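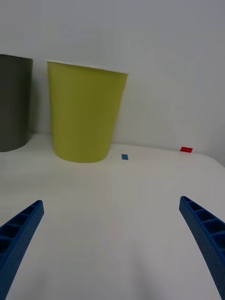
Two cups, one yellow-green paper, one dark grey

Home Ask Browse topics Golf Rules and handicaps Log in

Two balls on the green, same make same number — what should we have done?

Posted in Golf > Rules and handicaps

Club matchplay at Clostville, second round, me against a chap I'd not met before. Par 4, the 8th, blind second shot over a ridge. We both hit, both looked decent, couldn't see either finish. Get up there and one ball is on the green, twelve feet from the hole, the other is in the thick stuff at the back. Both Skernine, both number 3, no marks on either. I'd never even asked him what he was playing, which I know is daft.

He said the one on the green was his as he'd hit the higher shot. I thought it was mine, I'd hit it flush. Neither of us would swear to it. We stood there a good five minutes with the group behind waiting on the tee and in the end agreed to call the hole a half and walk to the next. I went on to lose on the 17th so it might have mattered, might not.

Mentioned it in the bar and got told three different things. One, we should both of been disqualified for agreeing a half. Two, we should have gone back and played again. Three, it's fine, it's matchplay, do what you like. Handicap sec is away until February so can't ask him. Anyone know for certain? Not trying to get the result changed, he played better than me. Just want to know for next time, and there's a return fixture at Vilano coming up where they are hot on this sort of thing.

Yusri Khoo

Leonie Dunstan

You were both wrong to stand there guessing but the half is OK.

If a ball can't be identified as yours then it's a lost ball. Doesn't matter that everyone can see two balls and there are only two players. If you can't say which is which, neither of you has found yours. So strictly both lost, both go back to where you last played from, stroke and distance, both playing your 4th. Feels harsh, one of them was obviously somebody's, but that's how it goes.

Agreeing to halve the hole is a separate matter. In matchplay you can concede a stroke, a hole or the match whenever you like before it's over, and two players can agree a hole is tied once they've started it. What you can't do is agree to ignore a rule or a penalty you both know applies. That's where your bar friend is getting the disqualification from I think. If you'd said "we know we should go back but let's not bother and say it's yours" — that's the bad one. Sounds like you honestly didn't know, so no.

Also you can't agree a half before either of you has started the hole, to save time or whatever. Saw a pair get caught on that at Ngui, they'd skipped the last par 3 as it was getting dark.

In strokeplay none of this helps you. Both go back, no deals. It was 300 odd yards of walking when it happened to me and I've marked every ball since.

Syahrul Siregar

put a dot on your ball. two dots. takes a second. I do mine in red either side of the number and say it out loud on the first tee, "Skernine 3 two red dots", and the other person says theirs. never had a problem since

the higher shot thing means nothing btw

Danang Krishnan

Agree with Leonie on the main bit. One thing to add, the clock. You get three minutes to search from when you start looking, but if you find a ball in that time you're allowed a resonable time to identify it even if it runs past. So five minutes stood on the green isn't a crime in itself, though the group behind won't thank you.

And do lift to check if you're not sure, even in the rough. Mark the spot first, don't clean it more than you need to, put it back in the same place. If you don't mark it's one penalty stroke. Sometimes there's a scuff you remember, or a logo on the other side. Did either of you turn them over? If one of you could have said "mine had a cart path scrape on it" that might have settled the lot.

For Vilano — ask for a ruling before you play the next tee if you can't agree. Or carry on and say clearly that you want one, before anyone tees off at the next. Leave it till the bar and it's too late.

Yusri Khoo

Thanks all. We did turn them over, both clean as anything, mine was new that morning. Marker pen now in the bag.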